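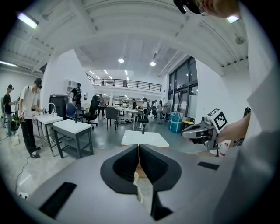 Kerkard opens its repair and alterations counter in Fonaso to everyone

14 Mar 2018

Kerkard, the family-run clothing and household linen business, is very pleased to announce that its repair and alterations counter in Fonaso is now open to all comers, whether or not the item in question was bought from us in the first place. We have been wanting to say this for a long while, and those of you who have stood at the till with a coat over your arm, asking very politely whether we might just look at the lining, will know how often we have had to say no. From today the answer is yes.

The counter is at the back of the Fonaso shop, past the curtain fabrics and up the two steps (there is a ramp on the left if you would rather use that, and a bell if you would like a hand with your bags). It will take in trousers to be shortened, zips to be replaced, shirt collars to be turned, sheets to be sides-to-middled in the old way, tablecloths with candle burns, school blazers that were bought with room to grow and have now been grown into, and pretty much anything else made of cloth that a needle will go through. Leather and fur are still beyond us, I'm afraid, and we can't take in duvets or sleeping bags until the bigger cutting table arrives in December.

The counter began as a small service for our own customers, and last year it handled 1238 items. A good many of those were hems, as you might expect, but there was also a christening gown on its fourth baby, a set of caravan curtains and a very large velvet cushion belonging to a very large dog. Our sewing team has grown to keep up, and we have taken over the old stockroom next door so that everybody has a decent window to work by. Anyone who has tried to match navy thread to navy cloth on a winter afternoon will understand how much that matters!

We are also delighted to be working with Boonchu, the thread and trimmings merchant, who will be supplying the counter with buttons, tapes and zips. Boonchu has kindly agreed to let us sell from the same range to people who would sooner do the job themselves at home, so there are now 282 shades of sewing thread on the wall by the counter, all sold by the single reel. Do bring your garment with you when you come to choose, as colours have a way of changing between your wardrobe and our front door.

"We like clothes that have been lived in, and we like sending them home again," said a spokesperson for Kerkard. "People sometimes apologise for bringing in something old, or something that didn't cost much. Please don't. If you are fond of it and would like to go on wearing it, then it is worth our while to sit down with it, and we'll tell you plainly beforehand if we think the cloth won't stand another mend."

Prices are on a card at the counter and most small jobs are ready within the week. Wedding clothes and anything with beading need a fitting, so please ask for an appointment and allow us a month if you possibly can. We do ask that everything comes in freshly washed.

To go with the opening we have printed 3000 copies of a little mending booklet, Fultari, named after the street where the first Kerkard shop stood. It covers darning a sock, sewing on a coat button so that it stays on, and patching the knee of a pair of trousers from the inside. Copies are free from the Fonaso shop while they last, one to a household, and schools and sewing groups are welcome to ask for a bundle.

The counter is open during normal shop hours, Tuesday to Saturday, with a break for lunch.

Notes for editors

Kerkard sells clothing, curtains and household linen from its shop in Fonaso. Fultari may be quoted from freely provided the booklet is named. Press enquiries and requests for copies should be addressed to the Kerkard press desk at the Fonaso shop.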